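Home | News | Fuel & Energy | Home Heating | Reviews | Forum

Review: Hendix plug-in energy monitor

Print this article | E-mail this article

With heating oil and electricity both up again this winter, more households are looking at what they use and when. The Hendix monitor is sold as a simple way to do that. It clips onto the main supply cable, sends readings to a small display in the kitchen, and adds a second sensor for an oil or gas boiler. The full kit costs $210. We ran one in a three-bedroom house in Misbridge from September until the clocks changed.

Setting up

The clamp and transmitter went on in a few minutes. The boiler sensor took longer. The instructions cover only newer boilers, and ours is a Laltcombe from before the company changed its flue design, so the bracket did not line up with the casing. Hendix sent a different bracket after one phone call and did not charge for it.

The display found both sensors the first time. You type in your price per kilowatt-hour and per gallon, and it shows cost by the hour, day and week.

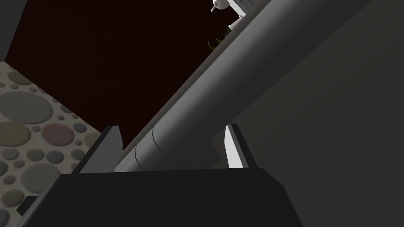 What it told us

The house was using 300 watts overnight with everyone asleep. A chest freezer in the garage and an old set-top box made up most of that. Replacing the freezer and switching off the box brought the overnight figure down to 76 watts.

The boiler readings were less useful. The sensor records how long the burner runs and works out the oil from the nozzle size you enter. Over one full tank our total was 73 percent of what we had really burned. Entering a corrected nozzle figure improved things, but most owners will not know to do that.

The weekly report comes by e-mail every Friday. It is short and clear. There is no way to change the day.

Problems

The display has no battery, so it loses the time in a power outage — the readings are kept, but you have to set the clock again. The backlight is too bright for a bedroom.

Is it worth buying?

For electricity, yes, if you have never measured your use before. For oil, wait until the sensor improves, or buy the electric kit alone and check your tank by hand. Renters should ask the landlord before fitting the clamp.

Print this article | E-mail this article

Comments (3)

oilburner2: Same trouble with the bracket here. They wanted a photo of the boiler plate before they would send the new one.

M. in Misbridge: Does it work with solar panels? Mine shows power going out as power coming in.

ridgeroad: My Mihăilă meter does the electric side just as well and it has a battery. No boiler sensor though.

Back to Reviews | Top of page | Contact us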